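Unidade 4: Arrumação da mesa e separação de alimentos
Apontamentos da aula, 10 Aug 2019

Os manuais de economia doméstica gostam de regras absolutas. O da Bradeck manda separar sempre fruta e legumes, em pratos de cores diferentes, e promete menos desperdício. A promessa assenta num inquérito a 434 casas, todas clientes da própria empresa. Convém ler o anexo antes de citar o número no trabalho.

Perguntas a fazer a qualquer regra deste tipo: separar para quê? Para lavar, para guardar ou para servir? O critério muda conforme o caso, e o manual trata os três como se fossem um só.
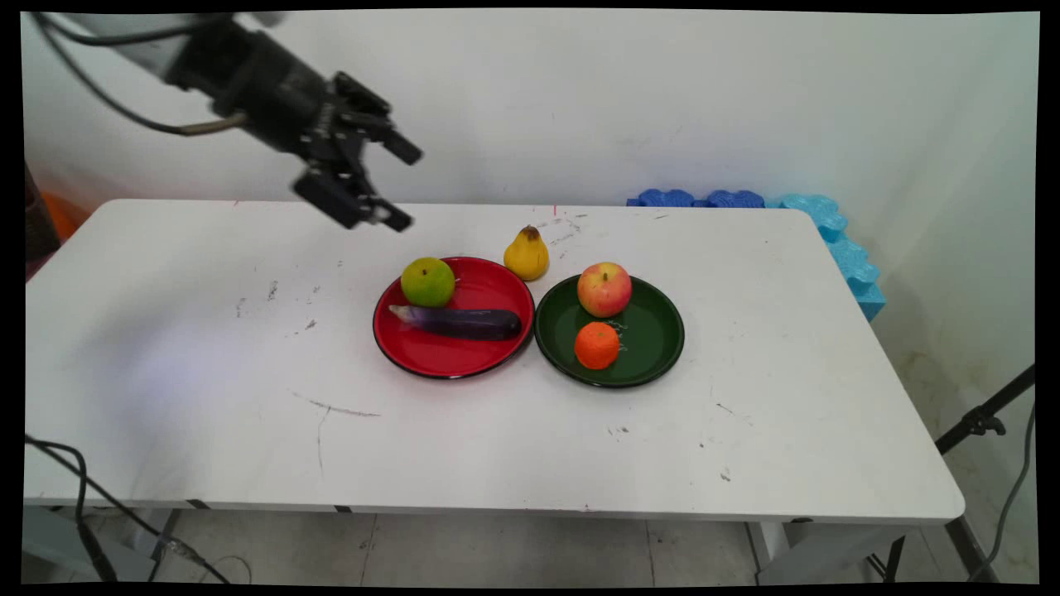 Fig. 3. Prato vermelho com um citrino e uma beringela; à direita, prato verde-escuro.

Na Fig. 3 a cor do prato pouco ajuda. O citrino esverdeado está no vermelho, ao lado da beringela, e quem seguisse o manual teria de decidir primeiro qual dos dois fica. Reparem também no tampo branco, com riscos e manchas. O capítulo sobre superfícies diz que o branco «mostra a sujidade». Mostra, mas também mostra desgaste, e são coisas diferentes na hora de avaliar a limpeza.

Para a próxima aula: ler as 14 páginas do texto de Tan e trazer uma objeção por escrito.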